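Search this site
Search for: Go

Help wanted: event host and setup person for our lakeside meeting rooms

Posted in June by Carla Bataineh

Hi! I'm Carla, and I run bookings and events at Bezerra, the old boathouse on the north side of the lake that now does company retreats, board meetings, training days and the occasional very loud sales dinner. I'm looking for one more person to join us on the floor, and I'd rather tell you what the job is like in my own words than paste in a form letter, so bear with me.

We have 9 rooms. The smallest one fits a table and a coffee pot and that's your lot. The biggest is the Hondar Room upstairs, which seats 400 if we open the folding wall and push the stage back (and yes, you will learn to fold that wall, it's a two-person job and it squeaks). Most of what we host is mid-size: a firm comes out from the city with a group, they want breakfast at eight, a room that works, lunch outside if the weather holds, and somebody nearby who knows where the spare adapters are. That somebody would be you.

A normal day starts at 6:30 in the morning. You unlock, turn on the lights, check the room sheets and walk every space that's booked. Chairs, water, markers that still write, screen on, name cards out. I'm picky about name cards. Once the guests show up you're the friendly face at the door, and then you float. Some groups never need you after that. Others will need you every ten minutes, and you have to be just as nice the ninth time as you were the first! On early shifts you're done by 3 in the afternoon. Late shifts run until the last guest has gone and the dishwasher is going, and in the busy season that can be close to midnight.
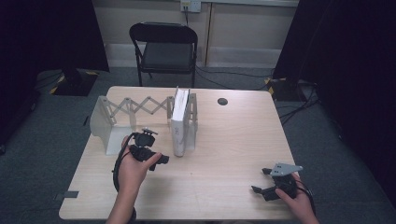 Tabletop with a white folding lattice stand and a book.

Back to the job. It's 27 hours a week to start, spread over four days, and it goes up in the fall when conference season kicks in and we're turning rooms over twice a day. You'd be working mainly with me and with Ravinder Zacharias, who looks after the kitchen and the dock side of things. Ravinder also plans the boat transfers for groups staying across the water at the Ulturar, so you'll be on the radio with him a lot. If you've never used a radio, don't worry, I hadn't either.

We book everything through a system called Clustira. I like it fine, it's slow on Monday-type mornings when everybody is in it, and I'll teach you the whole thing in an afternoon. If you can handle email and a shared calendar you can handle Clustira.

What I'd love to see in you: you like people, you show up when you said you would, and you can carry a stack of chairs up one flight of stairs without hating me. Experience in a hotel, restaurant, church hall, banquet place or anything similar is great. If you've only ever planned your cousin's wedding, write to me anyway and tell me how it went. Spanish is a big plus. You don't need a degree. You do need your own way of getting here, as the bus stops running before the late shift ends.

What you get: hourly pay plus a share of event tips, a hot meal every shift (Ravinder's lentil soup has a following), parking, two weeks of paid vacation in your first year, and free use of the canoes on your days off. There's a 2 month trial period with full pay, and we sit down together at the halfway mark to talk about how it's going for both of us.

To apply, send me a short note and a resume if you have one. In the note, please tell me which shifts you can't do, when you could start, and about one event you worked at or went to that was run really well, and why you thought so. I read all of these myself. I'll call the people I want to meet and have them come out for an hour, walk the rooms with me and help set one up, and we'll have coffee on the deck after. Please wear shoes you can work in.

I'd like to have someone in place before the end of the summer, but I'll wait for the right person if I have to. Questions are welcome, and the best time to catch me by phone is after 2 in the afternoon, once lunch is cleared.

Talk soon,
Carla

Contact us | Copyright Bezerra Lakeside Meetings & Events | Back to top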